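Mahawong bench notes, entry 386
27/07/2022
Pidanham, bench by the north wall

Layout 2 of the paper notes on the two-tier shelf. Layout 1 put everything on the upper board and told us very little, so the notes are now spread over three levels: upper board, lower board, and the table underneath. Five per level. Colors are mixed within each level on purpose. Sorting by color is a separate question and goes in its own entry.

Stock is the Stisska pad paper, 80 gsm, standard adhesive strip on one edge. All of it was handled before use. Fresh notes lie too flat and stick too well to be of interest, and the ones that end up on anybody's desk after a day are never fresh. Handling was folding a corner, closing the note in a fist, opening it out again. No attempt to make them all the same.

Starting condition was a mixed heap next to the front left leg of the shelf, with strays allowed. Upper board gets filled first, then the lower, then the table. Going top down means that anything knocked off a board lands on a level that still has to be filled, and can be used from there.

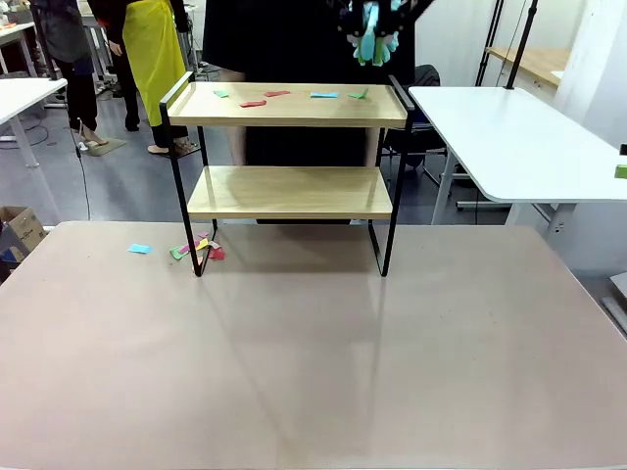
The upper board has a low raised lip. It keeps a note from sliding off, and I had counted it as an advantage when the shelf was ordered. It also gets in the way. A note lying flat against the lip has no free edge on that side and has to be lifted from the middle or from the opposite corner. Keep notes clear of the edges up there. The middle of the tray is fine.

Spacing on the upper board is loose. I wrote "no overlap" in the plan and would keep that as the only rule. An even row looks tidy on paper but the notes don't lie in the orientation you give them once they have been creased; they rock onto whichever fold is lowest and settle there. Measuring center to center on a thing like that is a waste of a ruler.

Adhesive behavior, observed over the morning:
Note to board: weak hold. The wood grain gives the strip little to sit on and the creases lift most of it anyway.
Note to table: stronger than on wood when the strip faces down and is uncreased. Otherwise no hold.
Note to note: the real nuisance. In the heap the strips find each other, and pulling one note brings a second along with it. Separate the heap before starting next time, or accept the doubles and write them down.

Tried turning the strips face up to get around this. It works for the table and does nothing for the heap. Not worth the extra step.

Lower board is narrower than the upper and set back a little. Access is from the front only in practice, with the upper board overhead, and whatever comes in has to come in low and go out the same way. The clearance is enough for flat notes. A note folded into a tent would be tight, so press those down before they go in. I did the lower row left to right the first time and would start from the middle on a repeat, working out toward both ends, so that the last two placements are the easy ones.

Light: bench lamp set to give 500 lux at the table top, measured with the handheld meter before the shelf was put down. With the shelf standing there the number no longer holds for the lower levels. The upper board shades them, and the shade moves depending on where you stand. Take a second reading on the lower board and a third on the table between the legs. I did not do this today. The meter had gone back to the store room by the time I thought of it.

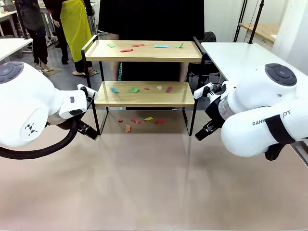 Color against background is uneven between levels. Red is easy everywhere. Light blue and green are easy on the boards. Yellow and orange are the ones to watch, being close enough to the warm tone of the wood that I kept them off the boards this time and gave them to the table level. The table is pinkish-beige, which is not much of a background for orange either. White on the lower board was an experiment — readable, but only when the shade is not across it.

If yellow has to go on a board, use the upper one where the light is better.

Table level: the notes sit between the legs, loosely in a row, with one allowed to come forward. Worth leaving it that way. A straight row under the lower board puts every note at the same reach, and some variation in depth is useful for comparison. Watch the front legs. A note touching the base of a leg tends to get pinned by the frame when the shelf is nudged, and then tears on the fold instead of sliding free.

The shelf itself weighs very little and does get nudged. Two options: a strip of Prodon mat under each pair of legs, or double-sided tape. I prefer the mat. Tape leaves residue, and there are enough faint marks and scuffs on this table already that I do not want to be arguing later over which ones are ours. The mat will raise the frame slightly, so re-measure the lower clearances after fitting.

The handles at the two ends are good for moving the empty shelf. Do not use them with notes on the boards. The frame flexes a little on the lift and the light pieces walk toward the low end.

For layout 3:
Separate the heap first.
Mat under the legs.
Light readings at all three levels.
Swap one red on the upper board for a yellow and see whether it is as bad as expected.
Keep the used notes in the shallow box, do not flatten them.

Reorder of Stisska pads can wait until September. There is enough paper in the drawer for the remaining layouts, provided people stop writing phone messages on it.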